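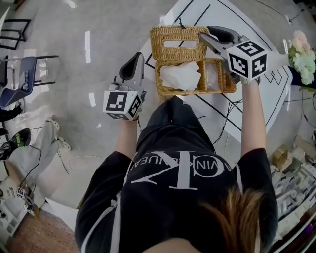
**Nillent Manipulation Group – workshop notebook, common copy**

January, visit to the Urnwood hall, written the same evening from my paper notes

We arrived at 9:40 with 14 people, mostly from Gredel, and two of us from here. The hosts had their hand-held grippers in use at several places in the hall, so we walked between them and asked our questions there. I liked this more than slides.

The method, for those of us who stayed home: the operator wears a headset and has one gripper in each hand. The markers on the grippers give the pose of the hand. There is no robot arm in this part of the work. The recordings go later to Rewi, their training software, which I did not see running.

Things I asked about the basket task:

- The lid may be opened with either hand. They do not prescribe it, they want both versions in the data.
- A take ends when the operator says a word aloud. I think we should copy this, our foot switch is always under somebody's chair.
- If the operator drops something, the take is kept and gets a label. We delete such takes at Nillent. They were surprised, and now I am also not sure why we do it.

They have 589 takes of this task so far. I asked how many are good and the answer was "depends who you ask", so I write here only the total.

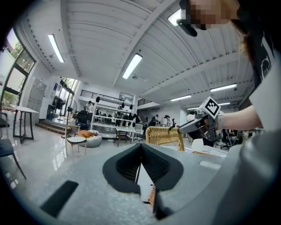
*Gripper view, with the second gripper pointing toward the wicker chair.*

The camera on the gripper has a very wide lens, much wider than ours. You get the fingers, the other hand, the ceiling and the whole hall in one picture. For the finger contact I would prefer more pixels in the middle. Their reply was that the surroundings help to find the pose when the markers are hidden from the head camera. We should test this before we order lenses. I have put it on the list for the spring.

I tried the grippers for 28 minutes in the second half of the morning. Notes for myself:

1. The weight is all right at the beginning. After roughly 50 closings I felt it in the thumb and not in the wrist, as I had expected.
2. The fingers close with less force than I am used to. I squeezed too much at first.
3. In the headset I lost the feeling for the height of the table. I put the cup down too hard two times. It became better when I moved slower.
4. Cables. The hosts say you learn to place your feet. I did not learn it in this time.

For the calibration, they hold both grippers in front of the body, with the markers toward the head camera, and wait for the tone. It is done again after each break, also after a short one. With us it is done once in the morning, and I suspect that this explains a part of the drift we had in our drawer recordings.

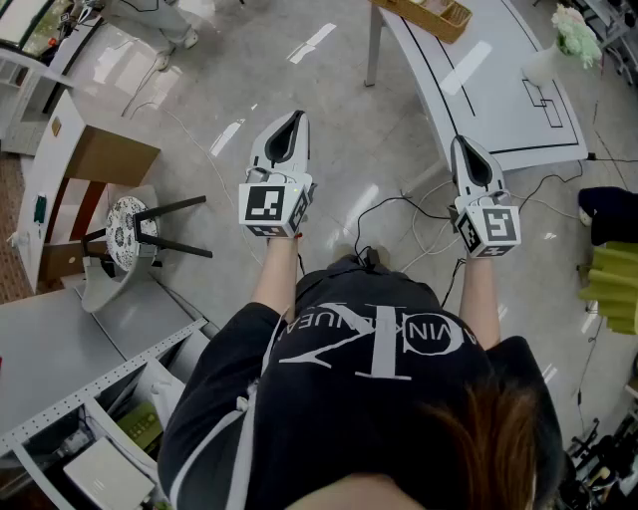
A visitor from Gredel disagreed with me about the drift and said that we should first look at the clocks, because two cameras with a small time offset look exactly like a bad calibration when the hands are moving fast. It is a fair point. It can be checked with the old files: if the error disappears in the slow parts, it is the clocks. I will do this before I change anything in the morning procedure.

We came then to the question of how many people can record in one hall at the same time. The hosts let more than one operator work, and they see two difficulties with it. The first is that the marker numbers must not be repeated, so each pair of grippers needs its own set and somebody must keep the list. The second is simply

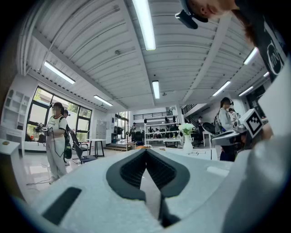 that people walk through the background of each other's recordings. They do not try to prevent it. The background changes from take to take and they consider this useful for the training. For us, with the small room, the problem would be more the elbows than the background.

The furniture is moved between sessions too, and the lines on the tables are only a help for putting the objects back. I asked for the distance between the lines but I wrote it so badly that I cannot read my own number. To ask again by mail.

Still open:

- spare finger pads: price, and do they sell them to us or only lend
- the spoken stop word, try it in our next session
- clock check on the drawer files (me)
- the return visit. They would come to Nillent with a small group, if we can offer a free table and a quiet corner for the headset people. I said yes for the table.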